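Fui à tarde de portas abertas da Pevelix e voltei com a cabeça cheia

Quem me lê há algum tempo sabe que sou incapaz de passar por uma porta que diga "demonstração" sem entrar. Desta vez foi preciso inscrição, um comboio com atraso e uma caminhada debaixo de um sol impiedoso até ao edifício Truslow, mas valeu cada passo!

A Pevelix é uma equipa pequena que trabalha com braços robóticos em espaços normais. Normais mesmo: a demonstração principal foi na sala das cópias, com a fotocopiadora, a impressora e os cacifos do correio na parede. Eu estava à espera de uma nave industrial com riscas amarelas no chão e acabei encostado a um armário, a ver um braço às voltas com um marcador amarelo e um copo.

Quem nos recebeu foi a Branwen Gwilliam, que fala depressa, ri muito e responde a tudo (até às minhas perguntas, que foram demasiadas). Começou por avisar que íamos ver falhas. Havia 40 inscritos, divididos em grupos, e o meu foi o último da tarde. Nessa altura o braço já levava 80 tentativas desde a manhã, registadas à mão num quadro no corredor. Adorei o quadro. Um risco por tentativa e, ao lado das que correram mal, uma palavra: "caiu", "torto", "tarde". Queriam chegar às 100 antes de fechar a porta.

A tarefa parece uma coisa de nada. Há um copo, há um marcador, e o marcador tem de ir parar ao sítio certo. Só que um copo vazio é leve, tomba com um toque, e um marcador é comprido e rola. Se a pinça o agarra perto da ponta, ele roda entre os dedos e chega ao copo atravessado. Nós corrigimos isso sem pensar, com um jeitinho do pulso. O braço tem de aprender o jeitinho.

A Branwen explicou que o programa que estavam a mostrar, o Yensuk, aprendeu com 4,000 movimentos feitos por pessoas, a conduzir o braço à mão, um por um. A versão anterior, o Drerkus, que mostraram numa sessão em abril, seguia posições fixas e perdia-se logo que alguém mexia no copo. Perguntei se podia ser eu a mexer no copo. Podia! Empurrei-o dois dedos para o lado, numa pausa, com o braço parado e autorização expressa, e senti-me um vilão. Na tentativa seguinte o braço hesitou, desceu, subiu um pouco, voltou a descer -- e pousou o marcador dentro do copo. Houve palmas. Eu bati palmas a um marcador, e batia outra vez.

Na seguinte deixou-o cair. A Branwen foi ao quadro e escreveu "caiu" com a maior das calmas.

O que mais me agradou foi ver o trabalho sem maquilhagem. Entre tentativas há muita espera, muita conversa baixa sobre o ângulo do pulso, alguém que volta a pôr tudo no lugar. Um senhor do meu grupo queria saber quando é que aquilo lhe arrumava a cozinha e a resposta foi um "ainda não" tão sincero que ele próprio se riu. Também gostei de saber que o ruído é pouco. Imaginava guinchos de filme e ouve-se um zumbido curto em cada articulação, menos do que a minha impressora cá de casa faz quando acorda.

Ficaram-me perguntas por fazer. Não percebi bem como escolhem a força da pinça, nem se um copo de vidro mudava tudo ou quase nada. Mandei um e-mail à Branwen e, se ela me responder, acrescento a resposta nos comentários.

Deixo algumas fotografias do braço e do seu copo: 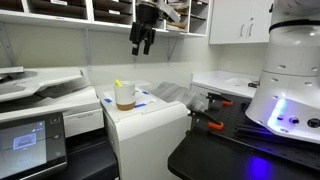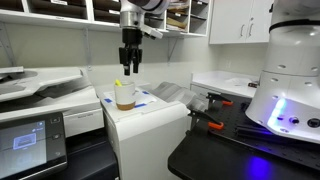
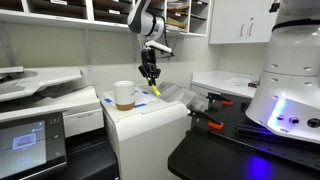
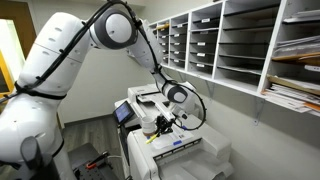

O copo e a pinça, na sala das cópias. Na terceira fotografia, o marcador está na pinça.

Para quem quiser ir: a inscrição é gratuita, os grupos enchem depressa e convém levar água. Quando abrirem novas datas aviso por aqui.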